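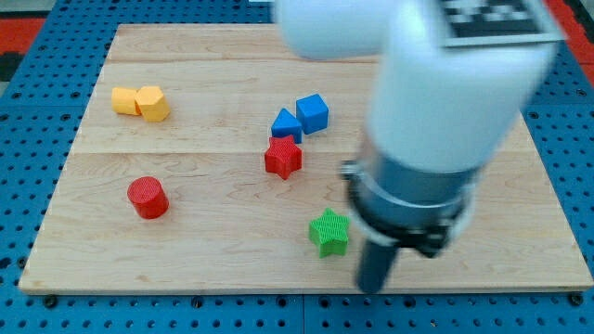
Setting up and running the block sort (club arm, beginner level)

Notes for anyone taking the Saturday session or doing the block sort as their first project. Written quick, will tidy later. If you've done the Plirport course before, skip to step 4.

What you need

- the club arm, with the two-finger gripper on
- the perforated bench plate, bolted down. Check the bolts.
- wooden board
- a handful of blocks, mixed shapes. Cubes, cylinder, hexagon, stars, the triangle one
- laptop with Orkia installed, and the club charger (the batteries are all dying)
- tape measure, pencil, masking tape
- one person on the stop button. Always. Not the same person as the one typing

Step 1. Board down

Put the board flat on the plate and push at each corner. If it rocks, lift it and look for grit or a stray washer. Don't screw it to the plate, we swap boards between teams. Long edge facing you.

Pencil a small cross at the front left corner. That's your zero. Everything in Orkia gets measured from there, in millimetres. X goes right, Y goes away from you, Z is up. Last year half the teams had Y backwards, so say it out loud to each other before typing anyting.

Step 2. Wake the arm up

Power on, wait for the light to go steady. Open Orkia, pick the arm from the list, press Connect. If the list is empty, unplug the network cable and plug it back in. Still empty, restart the laptop. Still empty, come and get one of us.

Set speed to 16 percent. Leave it there until step 6. Yes it's slow.

Step 3. Teach the zero

Jog the arm by hand controls until the finger tip is over your pencil cross. Come down in small steps. Stop when a sheet of paper just drags under the finger. Press Save Origin.

Then jog up and go to Z = 300. This is your safe height. Every move across the board happens at safe height, every single one. Dragging a finger sideways through somebody's blocks is the most common way to lose a run.

Step 4. Blocks on

Start with one block. The cylinder is easiest, you can grab it from any direction and it doesn't care about angle. Cube next. You'll need to rotate the gripper to match the sides or it will spin the cube as it closes and then drop it.

Stars last. Fingers go into the notch between two points on one side, and the other finger ends up against a point. So it twists. Options:

- rotate until it grips more or less evenly, then close slowly
- open wider, come down lower, squeeze less
- stick with it and log the failures, that's a valid result too

Triangle prism: grab the two end faces, never the slopes. Slopes = it pops straight out.

Leave a finger's width round each block to begin with. Blocks that touch each other are for the second half of the project, when you need to nudge one away before you can pick the other.

Step 5. Write the pick

Each pick is six lines in Orkia:

MOVE to block x, y at safe height
ROTATE gripper
DOWN to grip height
CLOSE
UP to safe height
MOVE to drop x, y

Then DOWN, OPEN, UP. People forget the last UP. Next move then goes through the block you just placed.

Grip height, try half the height of the block. Stars are flat so measure them, don't guess.

Step 6. Dry run, then real run

Dry run first with the blocks off. Watch the fingers, not the screen. If it looks wrong, hit stop, don't wait to see.

Blocks back on, run it once at 16 percent. If all good you can go up to 68. No higher for beginners, the Ketilsson teams are allowed more but they have done the safety sheet.

You get 600 seconds for a scored run. Clock starts on the first move. A block counts if it's fully inside its taped square when the clock stops. Touching the tape counts as in, standing up or lying down doesn't matter.

If it goes wrong

Gripper closes on nothing: your zero has shifted. Someone leaned on the board. Redo step 3.

Picks fine on the left, misses on the right: board isn't square to the plate. Straighten it, redo zero.

Arm stops with a red message: too much force. Usually the fingers hit the board. Raise grip height by a couple of mill and try again.

Block drops halfway across: dusty fingers, wipe them. Or gripping too near the top.

What to hand in

Your Orkia file, a sketch of the board with coordinates, and the log of every run including the bad ones. Put them in the Harner folder under your team name. Files called "final" or "new" get deleted so please dont.

Before you leave, arm back to home position, power off, blocks in the tub.

Contact the club | Workshop rules | Back to top
This site uses cookies to remember your login. Accept | Settings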